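Simulated grasp trials: new logging rules from March

The working group on gripper testing met on January 27, 2019 and settled the rules for reporting simulated pick trials. They apply to all member labs from March. Chathurika Wijesinghe chaired, and Hongjun Qin took the notes.

The main change concerns the starting pose. Every trial must now be logged from the moment before contact, with the fingers open and a clear gap on both sides of the block. Runs that begin with a finger already touching the object will be recorded as set-up faults and left out of the totals. 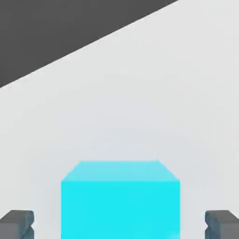
Simulation render: Muden Robotics Centre

The block should be one plain, saturated colour against a pale work surface. Cyan is fine, and so is any other colour that stands well apart from the grey of the fingers. Labels and printed patterns are kept for a separate test series.

Labs must submit 1,000 trials per gripper model, using at least 13 random seeds. Failed grasps stay in the file. Mizanur Gunawardena asked whether dropped blocks could be re-run, and the answer was no.

Simulated results must be labelled as such in every table and figure caption. They can't be used in place of the physical trials in section 4 of the guide.

The Gamage lab has offered to check sample log files before the rules take effect. Send yours to Piyumi Howlader, along with the simulator version and your friction settings.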